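Tutent: léeme antes de tocar nada

Hola, soy Zixuan Lu y mantengo Tutent, una colección de palabras y expresiones que la gente usa para hablar del agua: la del grifo, la del pozo, la de la lluvia, la que se bebe a morro. Empecé apuntando en una libreta cómo llamaba mi abuela a la llovizna y la cosa se me fue de las manos (para bien, creo yo).

Versión del 26 de noviembre de 2024. La anterior era de mayo y tenía bastantes erratas, así que si la descargaste, bórrala sin pena.

Qué hay dentro

Unas 3,000 entradas recogidas en 217 conversaciones. Cada entrada lleva la palabra, una definición corta, la frase en la que salió y la comarca de quien la dijo. Los nombres de las personas no están, y no los voy a dar aunque me escribas tres veces.

Los archivos son dos:

entradas.csv, con todo el vocabulario
comarcas.csv, con los códigos de zona y su nombre completo

Van en UTF-8 y separados por punto y coma. Si abres el primero con una hoja de cálculo y ves símbolos raros donde deberían ir las eñes, importa el archivo a mano y elige la codificación. ¡Me ha pasado hasta a mí!

Los campos

palabra: en minúscula, con tilde si la lleva.
variante: otras formas de decirlo, separadas por una barra. Puede ir vacío.
definicion: escrita por mí, con mis manías.
ejemplo: la frase tal cual se dijo, muletillas incluidas.
zona: código que se busca en comarcas.csv.
tema: uno de los 6 que uso (lluvia, pozo, río, casa, beber, envases).

El tema envases es el más flojo y el que más discusiones me da. Botella, botellín, botija, casco, garrafa... cada cual jura que lo suyo es lo normal y que lo del vecino está mal dicho.

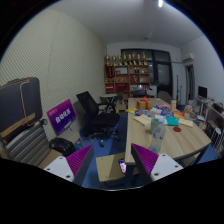
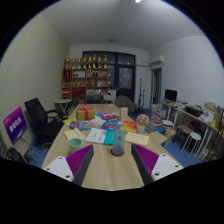
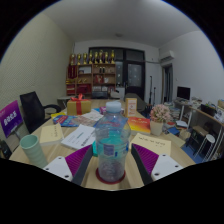
Botella de plástico transparente, tema envases.
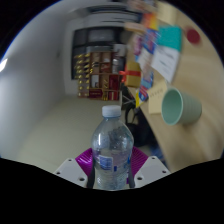
Cómo se revisó

Leí todas las entradas dos veces, la segunda en voz alta, que es como mejor se oyen los disparates. Las dudas gordas las consulté con la gente de Pulholm, una asociación de hablas locales que tiene una paciencia infinita conmigo. Donde no nos pusimos de acuerdo dejé las dos definiciones y un asterisco.

Lo que falla

Hay muchísima gente mayor y muy poca joven, o sea que no uses esto para decir cómo se habla hoy. La costa apenas aparece. Y en el tema río se me colaron varias palabras de molinos que tendría que sacar, pero me gustan y ahí siguen.

Licencia y contacto

Puedes usarlo, copiarlo y cambiarlo citando Tutent. Si encuentras un error, abre una incidencia con la palabra en el título y la zona en el texto. Las propuestas nuevas entran en la próxima versión, que todavía no tiene fecha.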